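Posted May 2023 by Caroline Biwott

Hello all, and thanks again to the Prikutero fund for keeping us going since January. I promised a catch-up on the cleaning cloth work at the Kirui rooms, so grab a cuppa.

We've spent $1,754 of the grant so far. The biggest chunk, $721, went on cloths (a whole lot of colours, I got a bit carried away), and another $583 on spray bottles, hooks and a second-hand drying rack from Droritz that squeaks but does the job. Prestimton still owe us an invoice for the shelf brackets — I've chased it, and I'll chase it again.

The main change is that we've gone to colours. Pink is for glass and mirrors, blue is for counters, and green is for the sinks. Before this everyone grabbed whatever was on top of the pile, and the windows ended up with a greasy film that drove me up the wall! The pink ones are soft and grab dust nicely, though they do shed a bit of fluff in the first wash, so I'm washing them by themselves for now.

Glass is the fiddly job. The panes have thick black edging and it shows every streak, and with the lights on you get the whole room looking back at you, so it's hard to tell a smear from a reflection. I now do the edges first and the middle last. The plants want dusting as well, and I haven't settled on who does those or how often.

Still to do: four more hooks by the door, a lidded tub for used cloths, and a one-page sheet on which colour goes where. I'd also like to swap the spray for something with less perfume if the budget stretches.

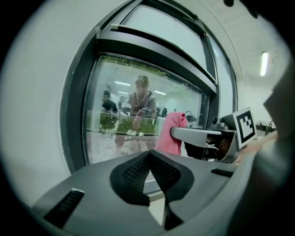
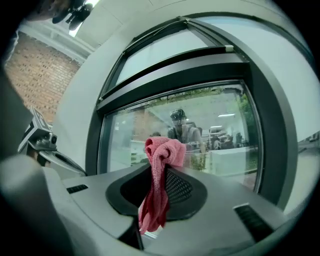 A pink cloth near the dark-edged glass, both pictures.

We use cookies to remember your settings. Accept or manage preferences.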